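Module: Writing for Work and Study
Handout 4: Reading and writing a procedure
Tutor: Struan Leckie
7 min read | 12 shares | 3 comments

Before the session please read the whole handout once without a pen, and then a second time with a pen. It is not long.

1. What we mean by a procedure

A procedure is a text which tells a reader how to do a task from start to end. A recipe is a procedure. The paper you get with a tent is a procedure also. In this module we look at the ones that are written inside a workplace, for colleagues, because these are the ones you will have to write yourself, and usually there is no editor to help you.

A procedure is different from a report. The report tells what was done, so its verbs are in the past: "The tank was emptied." The procedure gives orders: "Empty the tank." Many students mix the two in the same paragraph, especially when they have done the task themselves and remember it well. Please check your verbs one by one.

2. The reader at the workplace

The reader of a procedure normally stands. He or she looks at the page for a few seconds, does something with the hands, and comes back to the page. At this moment the reader must find the place again. Long paragraphs make this difficult. Give every step its own line and its own number, and begin the line with the verb.

Compare these two versions, both from the Nakcombe exercise of last November:

Version A: The filter, which should have been rinsed beforehand, can then be put back, after which the lid is closed.

Version B:
1. Rinse the filter.
2. Put the filter back.
3. Close the lid.

In version A the reader learns too late that the filter had to be rinsed. The order of the words must be the order of the work.

3. Names of things

Choose one name for each thing and keep it until the last page. In school we learned to avoid repetition, and for an essay this is good advice. In a procedure it makes damage. If you write "cover" in step 2 and "lid" in step 5, a careful reader will look for two parts.

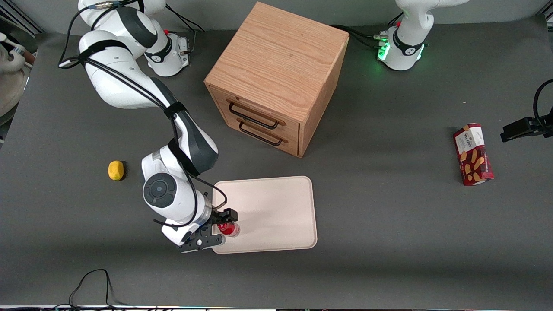

Fig. 1. Work surface with two robot arms at the far edge.

The Tratitz manual, which we will read in class, has 128 pages and uses four different words for the same handle. When Skinner rewrote it, the new version had 67 pages. Not all of the difference comes from the names, of course, but a good part of the old text was there only to explain which word meant what.

Small exercise: take any page of the Ernari text and underline all nouns. Write beside each noun the other names it has on that page.

4. Warnings

A warning stands before the step, never after it. It says what the danger is and what the reader must do. "Be careful" is not a warning, as it does not say with what. Write "The pipe is hot. Wear gloves." and then give the step.

Do not use too many. If each step has a warning, the reader stops to see them.

5. Homework

Write a procedure of 100 words at least for a task you do every week. Then shorten it by roughly 50 words without removing a step. Bring both versions on paper, and exchange them with your neighbour before the discussion.

Handout last changed: 2021-06-24

3 comments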